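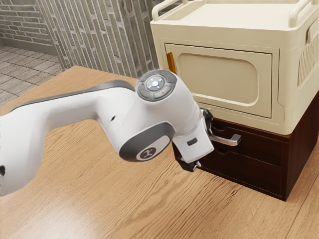 Rapport d'avancement no 2 -- Dépôt des publications locales de Flestville

À l'attention de Mme Jacqueline Lacroix, Fondation Lecomte
Rédigé par Hervé Royer, bibliothèque de Flestville
7 novembre 2018

1. Où nous en sommes

Le fonds compte à ce jour 700 titres catalogués. L'objectif de la convention, pour la même échéance, était de 500. Je m'empresse de modérer l'enthousiasme : une bonne part de l'avance vient du bulletin paroissial, dont chaque changement de titre ouvre une notice nouvelle, et le bulletin paroissial a changé de titre avec une constance admirable depuis la guerre. Margaux Picard, qui a repris toute la série, demande que l'on note ici qu'elle a fini. C'est noté.

Les brochures d'associations arrivent maintenant sans relance, ou presque. Les clubs sportifs restent en retrait. Le club de pétanque nous a répondu que ses archives étaient « dans la tête du président », format que notre plan de conservation ne prévoit pas.

2. Collecte

Onze communes du canton ont signé la lettre de dépôt volontaire. Sept envoient effectivement quelque chose. Parmi les quatre autres, deux ont changé de secrétaire de mairie depuis la signature, une affirme ne rien publier (nous avons son calendrier des fêtes, ses comptes rendus imprimés et un livre de recettes relié), et la dernière ne répond plus. J'irai sur place.

Colette Pichon poursuit ses tournées auprès des imprimeurs. L'imprimerie Jirnine a accepté de mettre de côté un exemplaire de chaque travail destiné au public, et le fait avec un tel zèle que nous avons reçu trois cartons de menus de mariage. Ils ont été rendus, à l'exception d'un seul, en breton, que Colette tient pour un document. La discussion est ouverte.

3. Catalogage et logiciel

La migration vers Prerano devait être terminée en avril. Elle l'a été en septembre, et les accents sont revenus en octobre. Virgilio Dalisay a corrigé à la main les notices abîmées, le script de correction fourni ayant surtout réussi à transformer les « œuvres » en points d'interrogation. Le catalogue est consultable depuis les postes de la salle de lecture. La consultation à distance fonctionne aussi, avec une lenteur qui laisse au lecteur le temps de préciser sa recherche.

Reste à traiter :
-- les périodiques sans date, classés pour l'instant par couleur de couverture, faute de mieux ;
-- les doublons entre le fonds local et l'ancien fonds d'étude ;
-- les publications numériques, pour lesquelles nous avons une procédure écrite et un seul fichier, illisible.

4. Locaux et conservation

Le magasin du sous-sol est sec. Je l'écris avec prudence, n'ayant pas encore passé d'hiver complet avec la nouvelle pompe. Les boîtes de conservation ont été livrées au bon format à la seconde tentative ; celles de la première servent au service jeunesse, qui en est ravi.

5. Dépenses

Le poste « fournitures » est consommé. Le poste « déplacements » ne l'est guère, Colette oubliant de remplir ses notes de frais malgré des rappels que je qualifierais de soutenus. Nous sollicitons l'autorisation de reporter le reliquat sur la numérisation des journaux d'avant-guerre, dont le papier n'attendra pas la prochaine convention. Le tableau détaillé est joint en annexe A, dans la version que le service comptable a bien voulu signer.

6. D'ici au prochain rapport

Nous comptons relancer les communes silencieuses, ouvrir le fonds au public un après-midi de plus par semaine et trancher la question des tirés à part, que chaque membre de l'équipe range selon une doctrine personnelle. Virgilio rédige une note d'une page. Elle en fait déjà quatre.

Nous aurions par ailleurs besoin de votre réponse sur le report de crédit avant la clôture de l'exercice, le devis de numérisation n'étant plus valable ensuite.

Hervé Royer

Pièces jointes : annexe A (dépenses), annexe B (liste des communes signataires), annexe C (modèle de lettre de dépôt, version révisée)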